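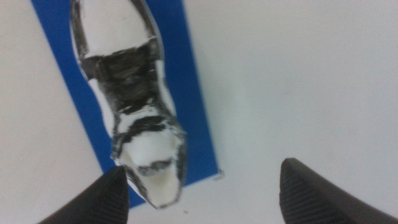 Fig. 14 – Blue mat on a white work surface

4.2 Preparing the mat before bonding

1. Wipe the work surface with a dry, lint-free cloth.
2. Lay the Berevberg mat flat and press down any raised corners.
3. Leave the mat in place for 30 minutes before opening the adhesive.
4. Apply Vumelberg 218 in a thin, even coat – do not fill gaps with it.

Note: Part no. 922 replaces the earlier Skikutach mat. The two must not be stacked.

Caution: Do not use solvent cleaners on the mat. Keep the adhesive away from naked flames and close the tin after use.

For storage of opened tins, see section 4.5.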